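Brivovano Makers' Forum > Tables, Benches and Surfaces
Pale worktop converts, come and talk to me (or talk me out of it)
3972 views
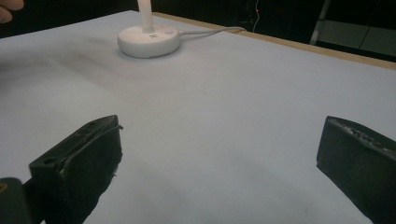 My new favourite surface. Light from overhead, going a bit darker towards the left.

valdirfalcao
22 Dec 2021

Evening all. After years of cutting, gluing and wrapping on a dark brown dining table I've gone over to a pale top in the back room and I am completely smitten. It's a whitish grey, very smooth, and under the overhead light it goes slightly blue. I know that sounds like nothing to get excited about, but I can find my needles! I can see pencil lines on tracing paper without holding them up to the window! I dropped a black bead yesterday and picked it up straight away, where normally I'd have been on my knees with a torch until bedtime.

I do mostly paper things, cards and small boxes, plus a bit of hand sewing when my eyes allow. At the moment I'm deep in parcel wrapping for the whole family, so the table has been getting plenty of use.

Couple of questions for people who've lived with a light surface for longer than I have:

How do you keep it looking decent? Pencil smudges are what worry me most.

Does the glare bother you after a long evening? Mine is lit from above and the left side drops off into shade, so I keep shuffling my work over to the right.

And does anyone swap the whole lot for something darker when they're working with white thread or white card? I cut some white labels last night and lost two of them in plain sight.

Valdir Falcão

---

tinsnips_and_tea

Welcome to the pale side! I made the change in July and would not go back. My old bench was painted dark green and I thought it looked so smart, and I spent half my life squinting at it.

Pencil smudges: a soft white eraser, the block sort, used gently and brushed off afterwards. Don't go at it with a wet cloth first or you'll turn the graphite into grey soup and spread it about. I've done that more than once.

For the white on white problem I keep a sheet of navy card behind the table leg and slide it out when needed. Cheap as anything and you can throw it away when it's covered in glue.

---

oldbench_rogerio

I'll be the grump. I had a white top for a year and got rid of it. Headaches every evening. A strong light bouncing straight back up at you off a smooth pale surface is tiring in a way you don't notice until you've stood up. I work on mid-brown cork now and I'm much happier. It also doesn't mind a craft knife, and it's quiet when you put scissors down on it, which my neighbours downstairs probably appreciate.

Pleased for you though, Valdir. Just keep an eye on your eyes.

Rogério Arruda

---

tinsnips_and_tea

@oldbench_rogerio was it the table or the lamp, though? I had the same trouble until I changed the bulb. The one I had was very blue and fierce. I went to a 3000 kelvin one, much warmer, and the headaches stopped.

---

oldbench_rogerio

Could have been the lamp, I suppose. I had it low, right over the middle. But cork doesn't care what bulb I buy, and that's my point. A surface that only works with one sort of bulb is a fussy surface.

---

pipandpaste

Oh I disagree with that so much, ha. Warm bulbs are lovely for sitting and sewing but I can't match colours under them. I paint little cards and under a warm light all my greys go beige. I'd sooner have the cooler look Valdir has got and take a break every so often.

What I would do is get a second light for the left. Something on an arm that you can pull across. I've got a Hirkix clamp lamp that I set about 45 cm above the table and it fills in the dark side nicely without shining in my face. You want it coming in low from the side you don't write with, so your own hand isn't throwing a shadow over the line you're trying to cut.

---

valdirfalcao

This is brilliant, thank you everyone. The eraser trick has already worked on one smear, so that's tonight's win.

Rogério, fair point about the headaches, I'll watch for it. I can't see myself going to cork as I need to be able to write on a single sheet without the pen going through, but I might get a small cork square for the knife work and keep it to one side.

pip, I'm right-handed, so the side that needs the lamp is the dark side anyway. Perfect! Does the clamp leave a dent? I don't want to mark the edge.

---

pipandpaste

Mine did on the first table. Fold a bit of felt over the edge before you tighten it and you'll be fine. An old piece of leather works as well. Don't use foam, it squashes flat and then the lamp slowly leans over while you're busy with something else.

---

gluepot_marian

Can I put in a word for covers you can peel off and replace? I use wide white paper from a roll, the heavy kind, pulled tight and taped underneath. When it's mucky I cut it off and pull a fresh length across. It's gorgeous to work on when it's new – like opening a new exercise book at school – and you can scribble measurements right next to what you're doing. My last sheet had three shopping lists and a phone number on it by the time it went in the recycling.

I get mine from Guerra, the packing shop by the station, but any decent paper merchant will sell you a roll.

---

oldbench_rogerio

Now that I could get along with. Paper has less shine than anything hard. But the waste, Marian!

---

gluepot_marian

It gets used again! The clean bits become parcel paper and the children draw on the rest. I change it every couple of months, hardly a forest.

The one thing I'd say against it is wet glue. It soaks in and then it cockles, and if you've got a long ruler lying across a cockle your cut will wander. For gluing I put a plastic chopping sheet on top.

---

knotty_jen

Laminate person here. Wipes down in seconds, and dried PVA pops off with a thumbnail (very satisfying). It scratches if you forget your mat, and the scratches fill with dirt, and then you have a little grey line for ever. I've got one running right down the front from a Bukamico rotary cutter and I think of it fondly now.

Re the smudges, Valdir, a bit of washing-up liquid on a barely damp cloth AFTER the eraser. Then a dry one. Try it in a corner first.

And put your pencil sharpenings in a pot. I used to leave mine in a neat heap and then lean on it.

---

valdirfalcao

I have leaned on the heap. Twice this week.

So the plan is: navy card for the white jobs, side lamp with felt under the clamp, small cork square for the knife. I'm also going to turn the chair so I'm working along the brighter side until the lamp comes. Will report back once the parcels are done and I can get at the table for something fun. I've got a batch of tiny boxes with lids I've been wanting to try for ages.

---

tinsnips_and_tea

Tiny boxes with lids! Start a new thread for those please, I want to see how you do the corners.

---

oldbench_rogerio

Seconded on the boxes. And if anyone local wants a nearly good white table top, mine is still behind the shed. Collect only, one corner is chipped.

---

14 replies · 2 people are following this thread

Recent in Tables, Benches and Surfaces
Cork tile or cork roll for a small bench?
Getting candle wax off painted wood
Show us your sewing corner (long thread)
What height do you stand at for cutting out?
Best tape for holding paper covers under the edge
Folding tables that don't wobble, if there are any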